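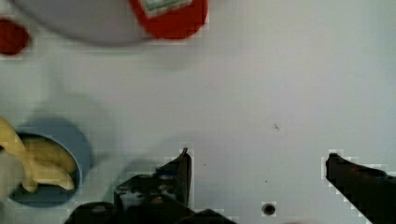
September, bench notes, lamp warm-up and visual matching. Continued from the entry on the Trurnanell plaques. The question is still why the morning panel at Jarthorpe passes plaques that the afternoon panel rejects. Surround is one candidate. A pale lavender-grey on a bright white top goes darker and bluer to the eye than it measures, and if something as strong as that red is overlapping its rim, the grey also picks up a slight green cast along the shared edge. Both effects vanish when the grey is isolated behind a neutral mask. The old matching procedure says only "view on a clean light surface", which permits all of this. The neutral grey board is to be compulsory from now on, including for quick looks.

09:10. Booth switched on from cold. Maeng cabinet, daylight tubes first, then the warm source. The readings at switch-on are not worth keeping: output climbs, overshoots a little, then falls back to where it stays. The printed card on the side of the cabinet asks for a short warm-up and gives no time. Logged the meter continuously this time and left the door shut.

09:45. Daylight source level. Warm source still drifting downwards in colour temperature. Nominal is 3000 K and it was reading above that on the floor of the cabinet, with the back wall reading differently again. Wiped the back wall with a damp cloth, dried it, measured again. The difference between wall and floor was smaller afterwards but did not go. The paint on the wall has yellowed where the lamp sits closest. Khanyisile Khumalo thinks it should be repainted with the proper matt grey and not touched up, as was done last time. Agreed. The touched-up patch is visible even to me as a slight gloss.

10:20. First pass with the Trurnanell plaques, lot 372, against the retained standard. Order drawn from a bag. Same observer throughout (me), colour vision test on file. Edges butted, no gap, standard always on the left for the first run and on the right for the second.

Result of first run: pass under daylight, marginal under warm light. Second run, sides swapped: pass under daylight, marginal under warm light, but the direction of the difference had reversed. With the standard on the left the lot looked redder. With the standard on the right it looked greener. That is a fault in the viewing and cannot be charged to the plaques.

Checked the meter at left and right of the viewing area. The warm source is stronger on the left. The lamp holder has tilted on its bracket, by the look of it for a long time, judging from the dust line. Straightened it and tightened the screw. Did not measure the tilt before moving it, which was careless. 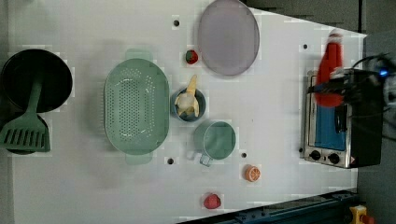
Sage-green spatula and colander, black pan and lavender-grey plate, all on the white top.

11:30. Run repeated with the bracket straight. Lot 372 is now the same either way round: pass under daylight, very slightly red of standard under warm light. I would accept it. Yannick Aubert would accept it under daylight and wanted another look under warm. He is generally tighter than I am on the red side and looser on the yellow, and the old record sheets show the same pattern between us, so there is no surprise in that.

Note on the pigment. The lot was made with the substitute violet. The supplier's sheet calls it a direct replacement, and in masstone it is. In tint, let down heavily with white, it has a longer red tail than the original. That would produce exactly this result: a match under daylight which opens up under a lamp rich in long wavelengths. Curves from the spectrophotometer cross more than once in the visible, so the pair is metameric on any reading of the rule. The single-number difference on the release certificate is calculated for daylight only and will never show it.

12:15. Stopped for lunch. Booth left running, door closed, to avoid another warm-up.

13:05. Tarketti meter checked against the white tile. Within tolerance. The tile has a scratch near one corner, avoid that corner. The lens cap is missing again; a plastic lid off a sample pot is doing the job until a replacement comes, and it must not go anywhere near the cosine head with grit in it.

13:30. Blinds. The matching room faces west. With the blinds half down and the afternoon sun on the opposite building, the floor of the Maeng cabinet picked up enough stray light to shift the reading under the warm source by more than the difference we are arguing over. With the blinds down and the room lights off, no shift. The morning panel works before the sun gets round to that wall. The afternoon panel does not.
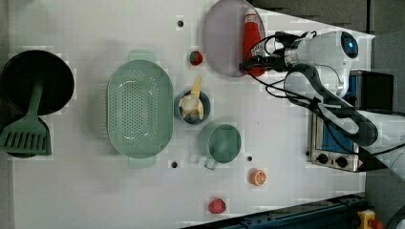
So there are two separate causes, both in the room: the tilted lamp, which made the answer depend on which side the standard was placed, and the stray daylight, which made it depend on the hour. The morning panel puts the standard on the left by habit. I asked the afternoon panel and got no clear answer, so I assume either side. The pigment is a third matter and would be there in a perfect booth.

14:40. Chroma adaptation. Observers are walking straight in from the moulding floor, which is lit by old tubes with a strong green line, and making a judgement almost at once. Tried it myself. Coming in cold, I called the lot red of standard under daylight, where I had passed it twice in the morning. After 3 minutes facing the blank grey interior I passed it again. Not a blind test, as I knew perfectly well which plaque was which. Khanyisile will run it properly with coded plaques and the afternoon observers.

15:20. Changes made today to the booth sheet:

Warm source on before the daylight source, and both left until the meter trace is flat.
Blinds down, room lights off, door to corridor shut.
Grey board under every comparison.
Three minutes' adaptation before the first judgement, and again after leaving the room.
Swap sides on every pair. If the answer changes with the side, stop and check the lamp.

Not yet settled: whether to hold the retained standard to the original violet or remake it with the substitute. Yannick is for remaking it. I am against until someone has looked at the customer's other parts, which were moulded with the original and will sit next to ours on the shelf under shop lighting. The retained standard is also due for a check of its own. It has been out of its envelope more than it should, and the last reading on its label is in pencil and partly rubbed away.

Repainting of the cabinet wall: matt neutral grey on order. Leave the cabinet open overnight after painting and remeasure wall and floor before any release work. Old wall readings are on the previous page, with the position of each marked on the sketch.

16:10. Booth off. Lot 372 held, label amended to say held for warm source, pending Khanyisile's run.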